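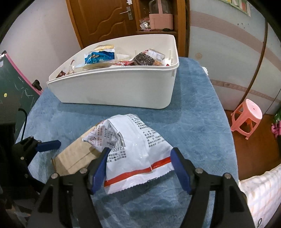 Registo de suporte – Projeto Willgate
Assunto: divergência entre a abertura registada da garra manual e a abertura reproduzida no treino
Componente: conversão de demonstrações (preensão de embalagens flexíveis)
Prioridade: alta
Estado: resolvido, com uma pendência

Descrição do problema

A equipa de avaliação da Lustalstead comunicou, na sexta-feira, que a política treinada com o conjunto de abril fecha a garra em excesso sobre embalagens flexíveis. O comportamento manifesta-se na fase final da aproximação: o comando de abertura desce abaixo do valor observado nas demonstrações humanas e a embalagem é comprimida antes da elevação. Com caixas rígidas o desvio não é percetível, dado que o próprio objeto limita o curso dos dedos.

O conjunto em causa contém 3.306 demonstrações, recolhidas com garra manual em ambiente doméstico. A tarefa consiste em retirar embalagens de snacks de uma caixa de arrumação e colocá-las numa superfície próxima. O conjunto inclui sacos de plástico, pacotes metalizados e bolachas embaladas.

Comportamento esperado

A abertura prevista pela política deve acompanhar a abertura medida na demonstração, dentro da tolerância definida no protocolo de avaliação.

Primeira análise

Solicitou-se à equipa de avaliação o envio dos ficheiros de calibração e dos registos de execução. Foram recebidos às 10h40.

A hipótese inicial apontava para um atraso entre o fluxo de vídeo e a estimativa da abertura. Procedeu-se à reprodução das demonstrações com correção temporal. O atraso medido encontrava-se dentro do previsto e a correção não alterou o resultado. Hipótese excluída.

Verificou-se em seguida a deteção dos dedos na imagem. A deteção mantém-se estável na maioria das sequências, incluindo aquelas em que o plástico enrugado gera reflexos junto às almofadas. Nas sequências com forte compressão do saco surgem falhas pontuais, preenchidas por interpolação. Estas falhas não explicam, por si só, um desvio sistemático.

Segunda análise

A comparação dos ficheiros de calibração revelou a existência de 2 perfis distintos no mesmo conjunto. O primeiro corresponde às almofadas originais; o segundo, às almofadas mais espessas fornecidas pela Ferri. O módulo de conversão aplicou a todas as demonstrações o perfil original, sem consultar o campo de configuração de cada sessão.

Em consequência, a abertura nula foi fixada num ponto que as almofadas espessas não atingem sem deformação. A política aprendeu valores corretos na escala errada – e o controlador do braço, calibrado separadamente, executou-os como fecho adicional.

Reprodução do erro

1. Selecionar uma sessão gravada com almofadas espessas.
2. Executar a conversão na versão em produção.
3. Comparar a abertura convertida com a medição de referência da sessão.
4. Confirmar o desvio constante ao longo de toda a trajetória.

O erro foi reproduzido em 2 postos de trabalho, com resultados idênticos.

Correção aplicada

O módulo de conversão passou a ler o perfil de calibração associado a cada sessão. Na ausência desse campo, a conversão é interrompida e a sessão é remetida para verificação manual. Deixou de existir perfil por defeito.

O conjunto foi integralmente reconvertido e a política treinada de novo, com os mesmos hiperparâmetros e a mesma semente, de modo a isolar o efeito da correção. Na repetição do protocolo, a abertura comandada voltou a situar-se dentro da tolerância. Os resultados anteriores relativos a embalagens flexíveis foram retirados do relatório interno e não devem ser citados.

Resposta da equipa de avaliação

Confirma-se a resolução nos sacos de plástico e nos pacotes metalizados. Subsiste um ligeiro excesso de fecho em embalagens de pequena dimensão, observado apenas quando o contacto ocorre na extremidade dos dedos. Solicita-se a manutenção do pedido em aberto quanto a este ponto.

Pendência

O caso das embalagens pequenas foi transferido para a equipa de Fleststead, responsável pelo modelo de contacto. Até nova indicação, as sessões correspondentes permanecem no conjunto de treino, mas ficam excluídas da métrica principal.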